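Basket & Block Sorting: FAQ
Kioko Play Library, updated February

Which baskets do I need?
Two shallow wicker ones, rectangular, near enough the same size. Kioko shelf has them. Plastic tubs fine too but they slide.

Do they have to match?
No. Easier for little ones if they do tho.

What goes under them?
White cloth. Any old one, stains ok. Red shows up well on it. Don't bother ironing.

How many blocks?
Start with one. Red cube, small. Add more once your kid has the idea, up to 3. More than that and it's just tipping stuff out.

Side by side or one behind the other?
Either. Keep them close together, whichever you pick.
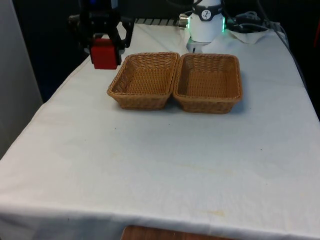
Two baskets, one red cube, white cloth.

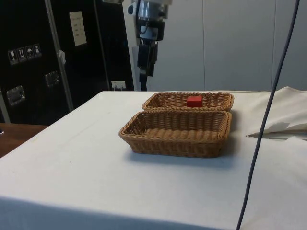 Tarık Duman wrote in to say his daughter gets bored with one block in five minutes, and that swapping which basket is "home" every few turns kept her going till lunch. Worth a try.

Can I borrow the set?
Yes, ask for number 307 at the desk. Three weeks, one renewal. Baskets come back empty please, we keep finding raisins.

How do I clean the wicker?
Soft brush, damp cloth, air dry. Not the dishwasher. Not teh radiator either, it cracks.

Lost a block?
Tell us, no fine. Elibariki Massawe has a drawer of spares, most colors.

What age is it for?
Depends on the kid. If they still put everything in there mouth, stay right next to them and check the block is too big to swallow.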